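Grant reports | Food and growing

Orellana Community Kitchen: progress report to the Dultarel Fund
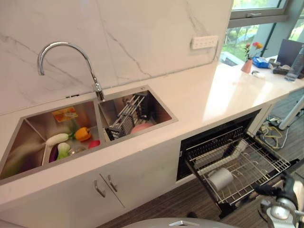 Onov, December

By the Orellana kitchen team
Last updated: December

We're halfway through the grant and so pleased with how the cooking courses are going! The autumn evening group filled up quickly, and 44 people have now finished all the sessions. Between them they took home about 500 portions of soup, stew and pickled veg, and several have asked when they can come back – we'd love to run a follow-on course in spring if the budget stretches.

The recipe booklet is at the printer. It came in £90 over our first quote, as we added four pages on using up leftovers, and we've covered that from the room hire line. Spending on ingredients is still below plan.

Two things are behind. The Saturday family course hasn't started, as Gristar Hall is having its heating replaced and can't give us a firm date. We've also had fewer sign-ups from the north side of town than we hoped, so leaflets are going out through the library and both schools there.

Next up is the bread course (the waiting list is already long), then a shared lunch for everyone who has taken part. Fund staff are very welcome – it starts at noon.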